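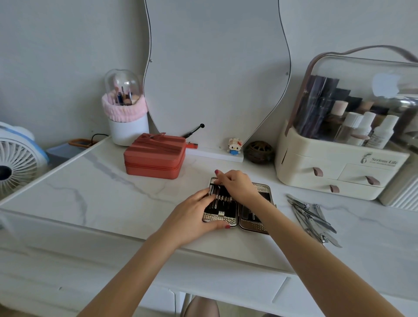
3.2 Storage of small steel tools

The manicure kit was chosen as the second test item. Its case opens flat, with dark elastic loops holding a row of slender tools and slots for the nail file. Clippers and long tweezers were assessed separately on the tabletop.

Each trial was limited to 4 minutes and repeated 15 times. Revathi Fernandes kept the timings; Sơn Thân checked the order of the tools against the plan.

The loops were slower to fill than the slots — a result also found with the Skisier sewing kit (section 3.1).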